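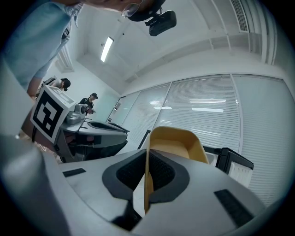 Stestby library to open on Sundays through the summer

14 shares
3 comments

Jun 1, 2023

Stestby library will open on Sunday afternoons until the end of August, after the parish council agreed to pay for the extra hours.

The building on Larkora Road has been closed on Sundays for as long as most of its staff can remember. Under the new arrangement, readers will be able to borrow and return books, use the computers and sit in the study room from midday. The children's corner will be open too, although there will be no story session.

The council has set aside £2000 for the trial, most of it for wages and lighting. It followed a survey in the spring which drew 126 replies, many from people who work shifts in Wevside and cannot get to the library during the week.

"We kept hearing the same thing from parents and from students – they wanted somewhere quiet to go at the weekend," said branch manager Nhyira Gyamfi. "We'll look at the visitor numbers in the autumn and see if we can carry on."

Boris Dimitriou, who lives opposite the library, said he was pleased but hoped the council would look at parking. There are 2 disabled bays outside the front door and no other spaces on that side of the road. Drivers can use the car park behind Softić bakery, which is free on Sundays.

The Wevside bus does not run on Sundays, and the council said it had no plans to ask for a change to the timetable.

Books can be returned at any time through the box by the side entrance. Reserved titles will be held for two weeks as before, and the reading group will keep to its usual evening.

14 shares
3 comments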